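Corkport Home Forum > Storage and Closets > Built-ins

Topic: Doors or no doors on a guest room built-in? Going around in circles

milkglass_jo
Original post, Nov 15, 2020

Hello everybody, and thank you in advance for reading what I already know is going to be a long one. I've been lurking on this board all fall while I work up the nerve to make a decision about our guest room, and my husband has kindly suggested that I go ask strangers so he can have his evenings back.

The room is at the back of the house and it gets very little daylight. When we moved in there was a sagging clothes rod behind a curtain and that was the whole closet. In August we finally pulled it out and started looking at built-ins, and I have fallen hard for the plain white kind with an open lower section, one good deep shelf across the middle and sliding panels. The idea is that guests can put a suitcase down low without bending themselves in half over a drawer, and the shelf up top holds the extra pillows and the things my granddaughter leaves with us between visits. 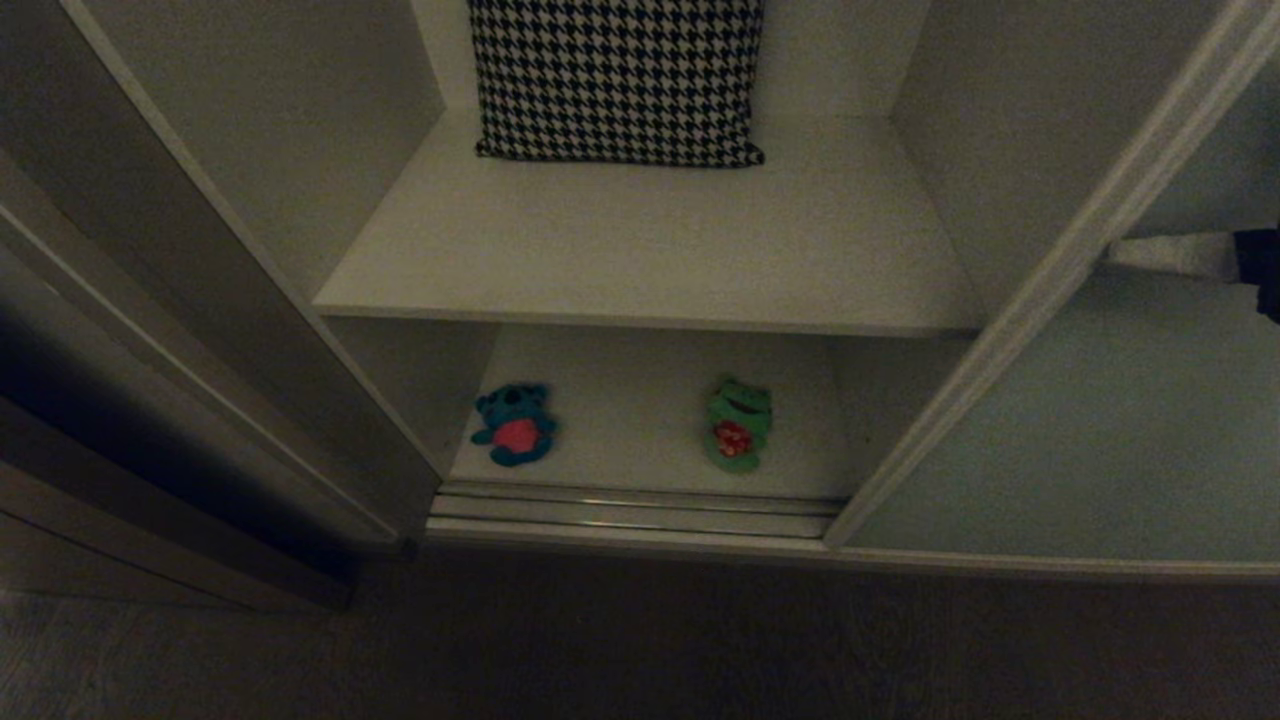 My trouble is the panels. I keep thinking I'd leave them open all the time, and if I'm going to do that, why am I paying for them? The quote from Tsegaye, the cabinet shop over on the river side, goes down by quite a bit if I leave the doors off. On the other hand my mother had open shelves in her spare room and I spent every Saturday of my childhood (well, it felt like every one) wiping them down with a damp rag.

So, doors or no doors? And if doors, sliding or hinged? There's a bed that comes pretty close to that wall, if it matters. I'd love to hear from people who have lived with either one for a few years.

oldhinge
Reply

Welcome, Jo! You've come to the right place for a long post, believe me.

I'll say no doors, and I'll say it loudly. We had sliding doors in our last house and what I remember is that whichever half I wanted was always the half behind the other half. You slide it over to get the blanket, then you slide it all back to get the sheets that go with the blanket. My wife used to stand there muttering at it. When we moved we went open in both spare rooms and I've never once missed them.

Dust is real, I won't fib to you. But it's a guest room, so you're going to go in and freshen it up before anybody comes anyway, and a shelf takes no time if there isn't much on it. Keep it to a few things and fold them nicely. Open shelves do make you a tidier person, or they did me, and I was a hard case.

Hinged with a bed that close sounds like a bad time. I'd cross that off right now.

threadbare_in_corkport
Reply

Going to disagree with oldhinge, with love, as usual.

Jo, you said the room doesn't get much light. A dark room with an open cupboard in it looks like a dark room with a hole in the wall. Close up those white panels and you've got a big pale surface that bounces around whatever light you do have. I fought with a north bedroom for years before I figured that out. I tried lamps, I tried a mirror, I painted it a yellow that looked like soup. What fixed it in the end was a run of plain white doors.

You don't have to keep them shut, either. I leave mine open when it's only us and slide them closed when company's staying, so they don't have to look at my stuff while they're falling asleep. I'd want that choice. You can always open a door you have, and it costs a whole lot more to go back and add one.

For what it's worth, here's how the toy end of ours is set up. It's the grandkid shelf, and everything else in that room has to work around it. 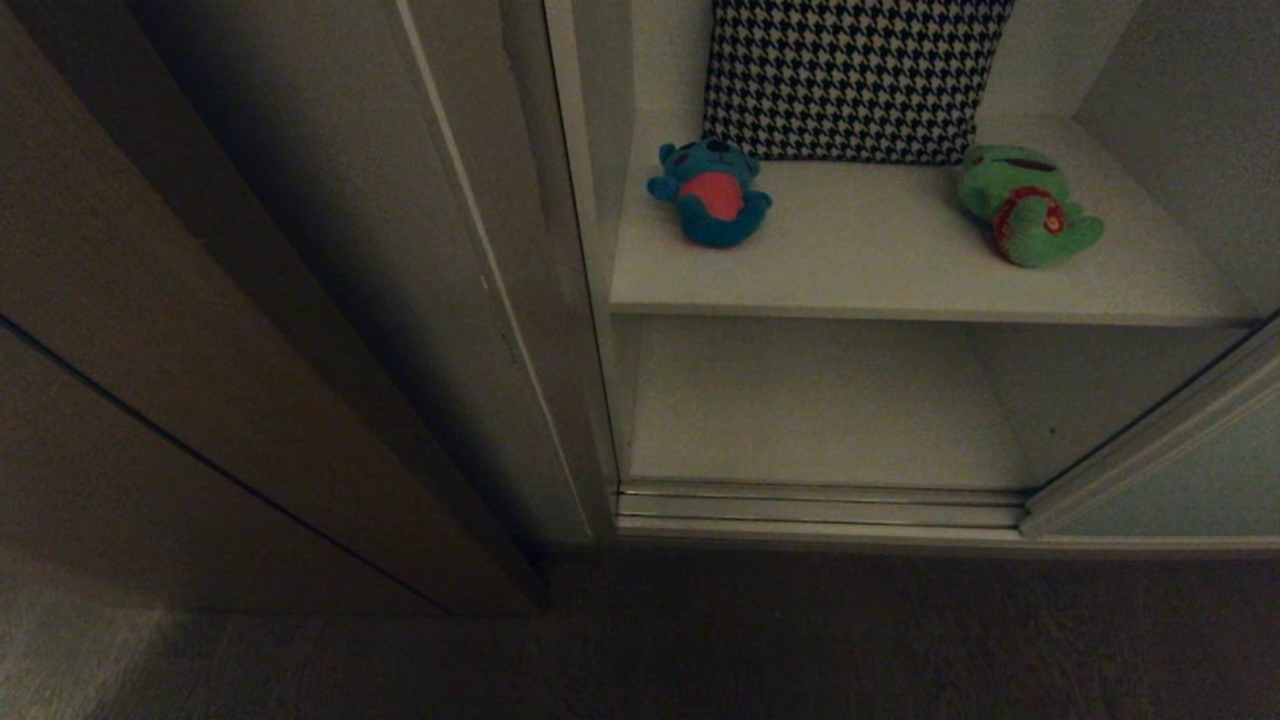

The grandkid shelf, with the houndstooth cushion and the blue and green plush toys.

I put the cushion at the back on purpose. A bare shelf looks a little like a doctor's office to me, and one thing with a strong pattern takes care of it. I wouldn't put more than one up there, though, or it starts looking like a store.

oldhinge
Reply

threadbare, you're making my argument for me! That shelf is nice to look at and you want to hide it from your company. Leave it be and let them enjoy it.

I'll give you the point about light, somewhat. I'd still sooner put a small stick-on light under the shelf and save the money. Ours run on batteries and we change them maybe once a year.

pantry_moth
Reply

Hi Jo! Jumping in as somebody who had both, in the same room, a few years apart, so I may be the tiebreaker or I may just muddy things up further.

We started open. I loved it for the first winter and then I got tired of it, and I couldn't have told you why until my sister stayed with us for two weeks. She's a lovely guest but she unpacks everything, and I mean everything, and every time I walked down the hall there were her sweaters in a heap looking at me. A guest room is somebody else's mess for a little while, and I decided I'd be kinder about it if there was something to slide across the front.

So we put in the panels. We used the Cikov track kit, because it was what the lumber yard had that day, and I've been content with it. The one thing I would tell you is to look at the bottom track before you say yes to anything. Ours sits on top of the floor and it collects every crumb and hair in the county. If your cabinet people can hang the doors from above with just a little guide at the floor, ask them to. I vacuum ours with the skinny attachment and say unkind things.

Also, and maybe this is only me, measure your biggest suitcase with the wheels on. Then measure it again lying flat. We made the lower part too shallow by a hair and now the big one pokes out, so on that side the door doesn't close when it's in there. All that money for doors!

Somebody messaged me last time I posted about this, so I'll put it here for everyone.
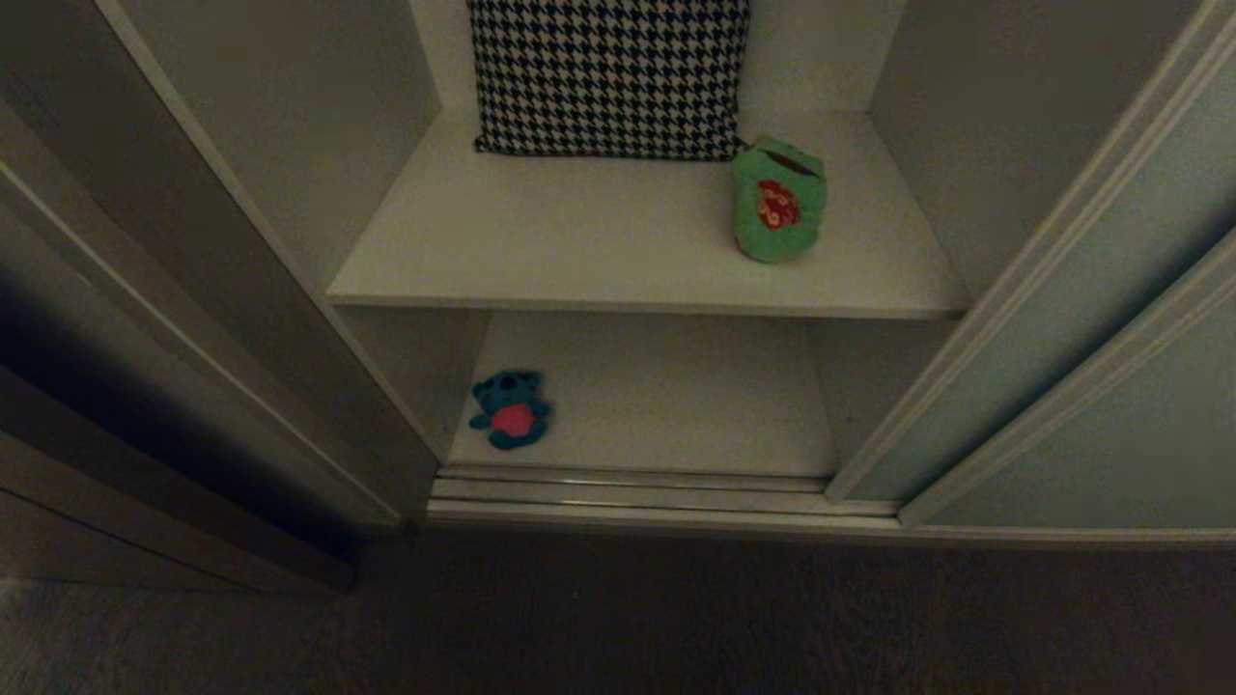
How high should the shelf be if you want suitcases underneath and still want to reach what's on top?

Set it just above the tallest bag you expect to go under there, with enough room to get your hand over the handle, and then check that the shortest grown-up in the house can reach the back of it without a stool. If those two don't agree, go with the person and let the bag lie flat. In our house that came out a little above my hip. Try it with painter's tape on the wall for a few days first.

milkglass_jo
Reply

Oh, you are all so nice, and I'm more confused than ever, but in a happier way.

pantry_moth, I went and measured the suitcase right after reading that and it's a good thing I did. My husband's big one with the wheels is deeper than the drawing from Tsegaye shows for the lower section. Not by much, but I can just picture it sticking out the way yours does. I'm going to call them in the morning and ask if they can go deeper. I'm also going to ask about hanging the doors from the top, which I'd never have known to do.

threadbare, the soup yellow made me laugh out loud. We have a bathroom that color. I do think you're right about the light, and I stood in the doorway this afternoon holding up a white bedsheet to see, and it did perk the room up. I looked like a ghost, but it did help.

oldhinge, don't be mad at me, I think I'm leaning toward doors.

oldhinge
Reply

I could never be mad at a person who tests a thing with a bedsheet. That's good work.

If you're going the door way, then at least spend a few dollars on soft stops so they don't bang at night. Our old ones used to thump, and anyone in the next room would sit straight up in bed.

kettle_and_twine
Reply

I'm the other grandmother on this board, so I feel I should say something on behalf of the short people.

Whatever you do about doors, think about who's going to want what's on that shelf. Ours is four and she goes straight to it before her coat's off. In the beginning I kept her things on the upper shelf because it looked pretty, and then I was getting them down and putting them back all day long, and one time I caught her with a foot on the edge of the lower part, about to climb. So please have the shop fasten the whole unit to the studs, even if they tell you it's heavy enough to stand by itself. I don't care how heavy it is.

We have a rule now that one toy stays out on the bed for her to find and the others wait their turn. She's very serious about whose turn it is. I couldn't tell you how she keeps track, but she does, and heaven help me if I get it wrong. 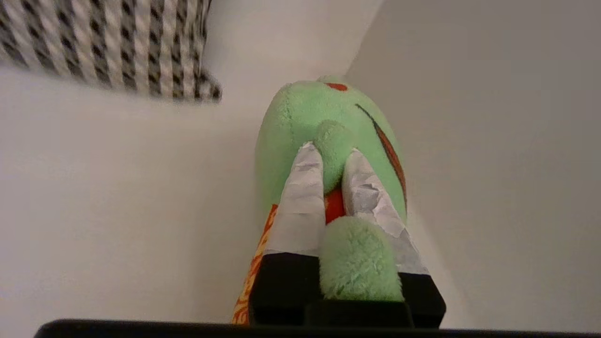

The other thing is washing. Anything soft that lives on a shelf, doors or no doors, is going to get that stale closet smell by spring. I check the label and run what I can through on gentle inside a pillowcase, tied shut, and let it dry by the window. Cushion covers too, if they have a zipper. Some 80 percent of what I used to blame on the closet was really just cushions that hadn't been washed since I bought them. (I made that number up, but it feels right.)

As for doors, I have sliding ones and my fingers and hers have both survived. Get the kind with a cupped pull instead of a knob, so the one can pass behind the other. And I agree with whoever said hang them from above.

threadbare_in_corkport
Reply

Good point on the studs, kettle. I'd add that you should find out who does the fastening. When we had ours done by Cerkach the price was for delivery and assembly, and attaching it to the wall was extra, and I only found out because I asked what the brackets in the bag were for. They were perfectly pleasant about it and did it on the spot, but I'd want it on the paper ahead of time.

Jo, did you settle on a finish? I'd steer you away from anything too shiny. Every fingerprint shows, and in a dim room you get an odd glare off it when the lamp's on.

pantry_moth
Reply

Seconding no shine. Ours is a flat white and I touch it up with a little sponge and dish soap.

milkglass_jo
Reply

Back with news! I had a good long call with Tsegaye this morning. They can make the lower section two inches deeper with no trouble, and the doors can hang from the top, though it adds a bit to the price. Fastening to the studs is included, and I had them write it down. We're going with a flat white, sliding, cupped pulls, soft stops. My husband has asked that I please not reopen any of it.

The only thing left is whether the inside should be white as well or a color. I'd been thinking of a soft green at the back of the shelf, just on that one panel. Too much?

oldhinge
Reply

White. If you paint it green and then shut the doors on it I'll have to leave the forum.

kettle_and_twine
Reply

Do the green, Jo! You'll see it every time you open them up. Please post when it's in, and tell us how the suitcase fits.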